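게시판 > 모방학습/조작 > 사람 시점 데이터로 양손 정책 학습, 재현해보신 분?

그리퍼말고손
Wira 논문(Nattawut Sukprasert 외) 보고 따라해보는 중. 머리 카메라로 찍은 사람 영상에서 손목 궤적 뽑아서 양손 정책 사전학습, 그다음 로봇 텔레옵 소량으로 파인튜닝. 익숙한 그 구조임.
우리 세팅은 사람 클립 3,000개, 주방 작업만. 냄비랑 프라이팬 들기, 옮기기, 내려놓기. 손목 6자유도 + 손가락 벌림 값 하나.
평가는 219회 돌려서 181회 성공. 숫자만 보면 괜찮은데 실패가 거의 다 한쪽 손으로 손잡이 고쳐잡는 구간에서 나옴. 논문엔 이 얘기가 없음. 다들 어땠는지 궁금.

야근하는관절
219회 중 181회면 83% 좀 안되네요. 근데 베이스라인은요? 텔레옵만으로 학습한 거랑 비교가 없으면 사전학습 덕인지 알 수가 없는데

그리퍼말고손
텔레옵만 한 건 지금 도는 중. 내일 오전에 올림

lo_hoklam
Hok-lam Lo입니다. 부록 B에 고쳐잡기 조금 나와요. 손목 좌표를 머리 카메라 기준으로 두면 사람이 고개 돌릴때마다 궤적이 같이 흔들리고, 그게 접촉 직전에 제일 심하다고 돼있음. 월드 좌표로 바꿨는지부터 확인해보세요.

그리퍼말고손
월드로 바꿨음. SLAM 드리프트는 클립이 짧아서 무시했고

야근하는관절
무시하면 안될듯... 하얀 타일 벽 있는 주방이면 특징점 별로 없음. 게다가 반사까지 있으면 더함

kozma_k
반대 의견. 우리 팀(Lykkegaard 쪽)도 타일 주방이었는데 드리프트보다 손 추정이 먼저 터졌어요. 스테인리스 반사 + 손잡이에 가려진 손가락. 위치는 멀쩡한데 손가락 벌림 값이 튀어요. 로봇은 그걸 놓으라는 걸로 읽고 그대로 놔버림

그리퍼말고손
오 그건 우리 로그랑 비슷함. 프레임 두 장 올림
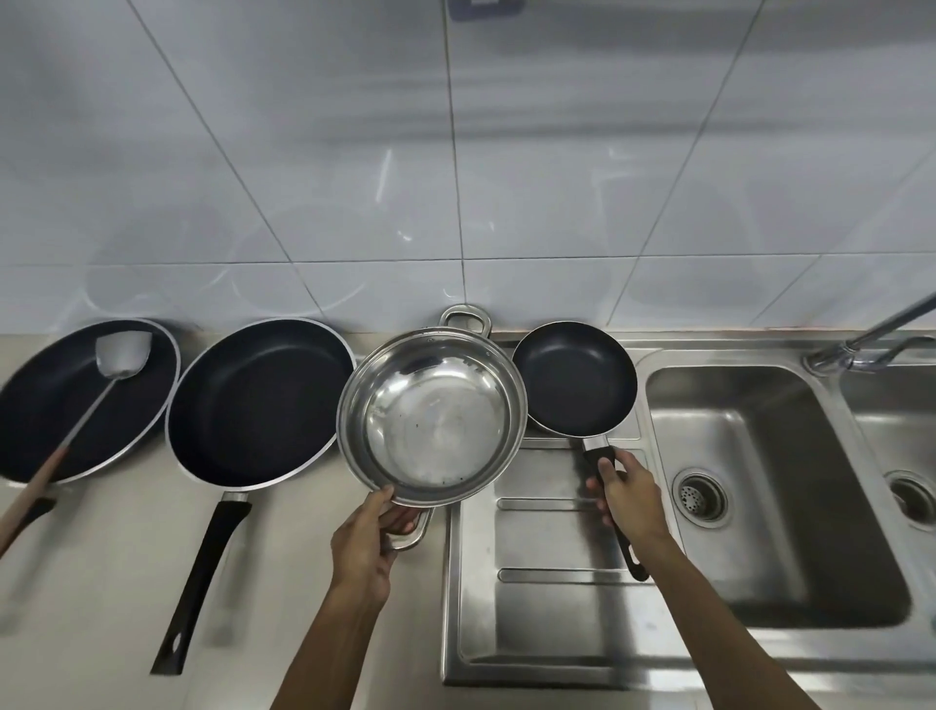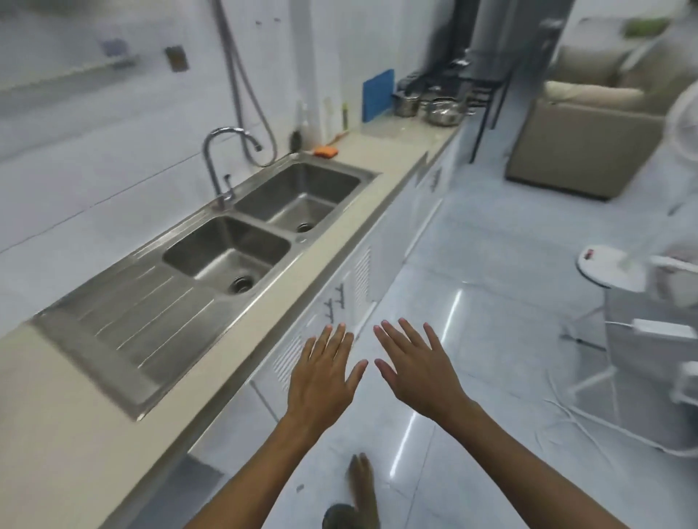 두 장 다 양손 보이고 스테인리스 싱크 있음. 첫번째는 왼손이 냄비 고리 손잡이, 오른손이 작은 검정 팬 손잡이. 두번째는 양손 다 손가락 벌리고 손바닥 아래로.

새벽세시튜닝
끼어들어 죄송한데 기본적인 질문 하나요. 사람 손은 손가락이 다섯개고 로봇은 그리퍼인데 손목 궤적을 그대로 옮겨도 되나요?

lo_hoklam
그대로 옮기면 접촉 지점이 어긋납니다. 보통 엄지와 검지 끝의 중간점을 그리퍼 중심에 맞추고, 손목에서 그 점까지의 오프셋을 로봇 쪽 값으로 바꿔서 넣어요. 방향은 두 손가락 끝을 잇는 선에 맞추고요. 그래도 팔 길이 차이 때문에 도달 못하는 자세가 남는데 그건 역기구학 돌려서 걸러내면 됩니다.

새벽세시튜닝
감사합니다 오프셋을 빼먹고 있었네요

kozma_k
원글님, 왼손처럼 고리 손잡이 잡는 경우가 골치예요. 손가락이 고리랑 겹치면 끝점이 안보여서 추정기가 평균 손모양을 뱉어요. 긴 손잡이는 그나마 나은 편. 손별로 신뢰도 따로 저장하셨어요? 클립 단위로 하나만 두면 한쪽만 망가진 클립이 그대로 통과함

그리퍼말고손
클립 단위로 하나만 뒀음;; 이거네 이거

야근하는관절
아직 모르죠. 신뢰도 필터 걸면 하필 접촉 구간이 다 날아가잖아요. 제일 중요한 데가 빠지는데 성공률이 오를까 싶음. 전에 Kuvard 그리퍼로 비슷한 거 했을때 필터 세게 걸었다가 오히려 떨어졌어요

kozma_k
버리라는 게 아니라 손별로 마스크만. 위치 손실은 살리고 벌림 값 손실만 끄는거죠. 클립째로 버리면 당연히 떨어집니다

야근하는관절
아 그럼 ㅇㅋ. 그건 해볼만 하네

evan_v
Plekville 데이터로 마스크 해봤던 사람인데요. 마스크만 하면 접촉 직전 구간에 벌림 값 정답이 아예 없어서 정책이 닫는 타이밍을 늦게 배웠어요. 우리는 앞뒤로 믿을만한 프레임 사이를 계단식으로 채웠습니다. 선형 보간 말고 계단. 선형으로 하면 반쯤 닫힌 채로 접근함

kozma_k
계단이면 전환 시점은 어떻게 정했어요? 그걸 손으로 찍는 순간 라벨링 비용이 다시 생기는데

evan_v
물체가 움직이기 시작하는 프레임에서 조금 앞. 물체 마스크 추적으로 자동. 근데 팬을 안 들고 손만 대는 동작에선 안먹혀요. 이건 인정

그리퍼말고손
중간 보고. 손별 신뢰도 다시 뽑았더니 3,000개 중에 901개가 한쪽 손만 기준 미달. 양쪽 다 미달은 따로 세야됨, 아직 안했음. 일단 버리는 거 없이 마스크로 돌리고, 계단 채우기는 그다음에 따로. 둘을 한번에 바꾸면 뭐가 먹힌건지 모르니까

야근하는관절
시드 몇개로요? 하나면 의미없음

그리퍼말고손
세 개. GPU가 그것밖에 안남음

lo_hoklam
텔레옵만 한 베이스라인도 같은 시드 수로 맞춰주세요. 물체 시작 위치도 고정하시고. 위치를 매번 손으로 대충 놓으면 비교가 안돼요

그리퍼말고손
시작 위치는 테이프로 표시해놨음. 팬 종류 바꾼 평가는 아직. 손잡이 길이 다른 걸로 해보고 싶은데 일단 이거부터

hegedus_j
눈팅하다 씁니다. 저는 애초에 손가락 벌림을 값 하나로 줄인 게 문제라고 봐요. 고리 손잡이는 손가락을 걸어서 드는 경우가 많아서 엄지-검지 거리로는 잡았는지 아닌지 구분이 안됨. 마스크를 하든 계단을 하든 표현이 그대로면 한계 있음

kozma_k
그 말도 맞는데 로봇이 평행 그리퍼면 결국 값 하나로 내려와야 해요. 표현 늘려봤자 출력단에서 다시 뭉개짐

hegedus_j
출력은 하나로 두고 사전학습 타겟만 늘리는건 가능하죠. 헤드 따로 달고 파인튜닝때 떼면 됨

kozma_k
그건 비교 결과 있으면 보고싶네요. 저는 회의적

hegedus_j
9월에 돌린 거 로그 찾아서 올릴게요. 고리 손잡이만 따로 집계한 표 있었던것 같은데 어디 뒀더라

그리퍼말고손
표 나오면 태그 좀. 학습 걸어놓고 나감, 내일 오전에 베이스라인이랑 같이 씀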